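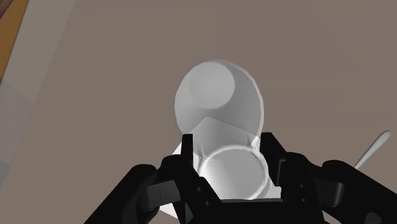

FIELD TRIPS

I have now been on 22 factory tours, and I can tell you the gift shop is always heated and the factory never is. Ornness Pottery, where I spent most of Tuesday morning, keeps to this rule. You hand over your coat at the front desk, put on a paper hat, and then spend two hours wishing you had your coat.

The open day runs twice a year, in May and again in December, and I had picked May on purpose. It rained. The parking lot is a field, or was one when they drew the map. A man in a yellow vest waved me toward a spot with great confidence, and I left one shoe there for a moment before going back for it.

Our guide was Dénes Hajdu, who has been in the glaze room for most of his working life and was plainly told to stick to the script. He stuck to it for one room. After that we got his views on the cafeteria, the bus service, and the color they call Sultana, a brown that sells very well and that he would not have in his house.

The clay comes in as gray blocks wrapped in plastic. It gets chopped, watered down, stirred, and passed through a sieve, and by the end it looks like a milkshake you would send back. This is slip, and it goes into plaster molds. The plaster drinks the water out of it, a skin forms on the inside, and somebody tips out the rest. I had always assumed a cream pitcher was made by a person with a wheel and strong feelings. Some are. The ones at Ornness are made mostly by waiting.

A woman in our group asked how long the waiting takes. Dénes said it depends on the weather. She asked what it depends on about the weather. He said, "If it's like today, we have lunch." 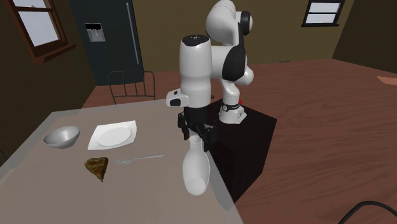

The handles are the part worth the ticket. They are cast on their own, trimmed with a little knife, and stuck on with more slip by people who never seem to look down. We were each given a cup and a handle and invited to try. Mine went on at the angle of a man leaning on a bar. Dénes turned it over a few times and asked if I was left-handed. I am not.

Then the kilns. The big one is called Oltura, after the firm that built it, and it has been running since before the gift shop had a roof. Pieces go in on carts at one end and creep through to the other. It was the only warm place in the building and our group developed a sudden deep interest in firing schedules. I asked three questions and did not listen to any of the answers – I was drying my shoe.

Seconds are sold in the shed out back, and this is where people get rough. A set of 100 side plates with a faint wave in the rim went to a gentleman who I hope owns a restaurant. I came away with a lidded jar in Sultana, which looked much better before I had heard the case against it.

Tours are booked through the front desk. Bring a second pair of socks. The cafe does a decent lentil soup, whatever Dénes says, but the bus back to town is number 153 and about that he was entirely right.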